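## 4 Einrichten eines Spieltags in der Anzeigesoftware Osier

Dieser Abschnitt richtet sich an die Spielleitung und an das Personal am Anschreibetisch.
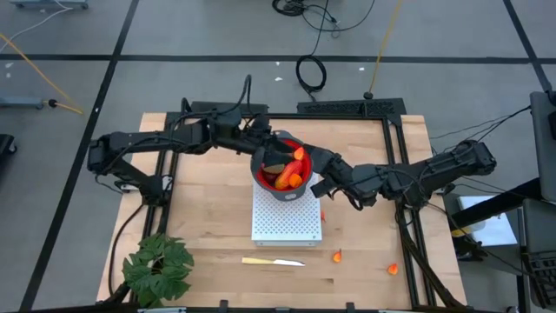
*Abb. 4-1: Arbeitstisch mit rotem, faltbarem Sieb*

### 4.1 Voraussetzungen

Die Grundkonfiguration nach Abschnitt 3 muss abgeschlossen sein. Für die Übertragung an die Anzeigetafel ist der Port 3496 freizugeben. Die Leitung zwischen Steuerpult und Tafel darf 100 m nicht überschreiten.

### 4.2 Spieltag anlegen

1. Melden Sie sich am Steuerpult mit der Rolle »Spielleitung« an.
2. Wählen Sie **Spielbetrieb > Neuer Spieltag**.
3. Tragen Sie Heim- und Gastmannschaft ein. Vereinsnamen mit mehr als 18 Zeichen werden auf der Tafel gekürzt.
4. Legen Sie die Spielform fest (Football, Handball oder Basketball). Viertel- und Halbzeitdauer werden aus der Vorlage übernommen.
5. Importieren Sie die Kaderlisten beider Mannschaften. Je Verein können bis zu 200 Personen hinterlegt werden.
6. Prüfen Sie die Rückennummern und bestätigen Sie mit **Übernehmen**.

**Hinweis:** Doppelt vergebene Rückennummern werden gelb markiert. Der Spieltag lässt sich in diesem Fall speichern, jedoch nicht freigeben.

### 4.3 Spieluhr abgleichen

1. Stellen Sie die Spieluhr auf den Anfangswert.
2. Starten Sie den Testlauf über **Uhr > Abgleich**.
3. Vergleichen Sie Pult und Tafel. Bei einer Abweichung ist der Wert »Verzögerung« anzupassen; zulässig sind höchstens 1000 ms.
4. Beenden Sie den Testlauf und setzen Sie die Uhr zurück.

**Achtung:** Während eines laufenden Spiels darf kein Abgleich gestartet werden. Der angezeigte Spielstand geht dabei verloren und muss von Hand nachgetragen werden.

### 4.4 Freigabe

Die Freigabe erfolgt durch die Spielleitung spätestens 30 Minuten vor Spielbeginn. Änderungen am Kader sind danach nur noch mit Administratorkennwort möglich. Zum Vorgehen bei Spielabbruch siehe Abschnitt 6.2.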